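How to plan a day on foot between Turow and Fadlow

The path from Turow to Fadlow follows the river for the first half and then climbs over a low ridge. It is a full day at an easy pace, with one good place to stop for lunch. These steps cover getting there, getting fed and getting back.

Before you go

Check the bus times the evening before. The last bus out of Fadlow leaves in the late afternoon for most of the year, and in November it leaves earlier. Write the time down on paper, as there is no phone signal on the ridge.

Pack 2 bottles of water per person. There is a tap behind the church in Turow and another in the square at Plesen, but nothing after that. Bring cash in small notes for the ferry.

Step 1: Turow to the ferry landing

Start from the bus stop in Turow and walk downhill past the bakery. It opens at 6:30 am and sells cheese rolls that travel well. At the bottom of the hill turn left onto the river path. The surface is packed dirt, with short muddy stretches near the reed beds.

After an hour you reach the ferry landing. Ring the bell and wait. The boat carries walkers and bicycles but no cars. The fare is 2000 each way, or 3000 if you bring a bicycle. Pay on the boat.

Step 2: Lunch in Plesen

Plesen is a short walk up from the far bank. There are 3 places to eat, all on the square. The Menzies guesthouse serves a set lunch of soup, fish and rice from noon until it runs out – get there early if you are in a group. You can leave your pack in the hallway while you look around the village.

Brisa Beltrán runs weaving lessons in the old schoolhouse most mornings. You can drop in and watch, but if you want to try the loom yourself, send a message the day before through the guesthouse.

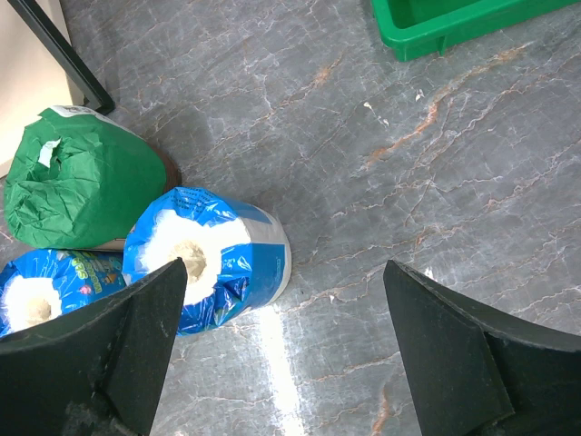
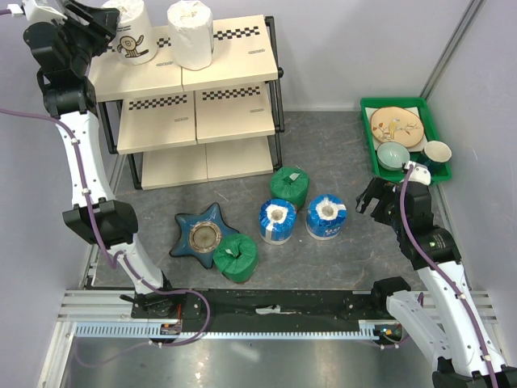
Can I do the walk in the other direction?

You can, but the climb out of Fadlow is steep and you will reach Plesen late for lunch. If you start from Fadlow, take the first bus in and carry your own food.

Step 3: Over the ridge

Leave the square by the lane next to the pharmacy. Follow the yellow paint marks through the orchards. At the second gate the path splits. Take the right fork, which looks less used. The left fork goes to a quarry and stops there.

The climb is steady and mostly in shade. At the top there is a stone bench and a view back to the river. Murdo Leckie, who repaints the marks every spring, asks walkers to close both gates behind them. There are goats on the slope all year.

Step 4: Down to Fadlow

The way down is on loose stones, so take it slowly – walking poles help. When you reach the paved road, turn left and stay on the side facing traffic. The bus stop in Fadlow is across from the post office. Tickets are sold by the driver.

If you miss the last bus, ask at the cafe next to the post office. They keep a list of drivers who will take you back to Turow. Agree on the price before you get in.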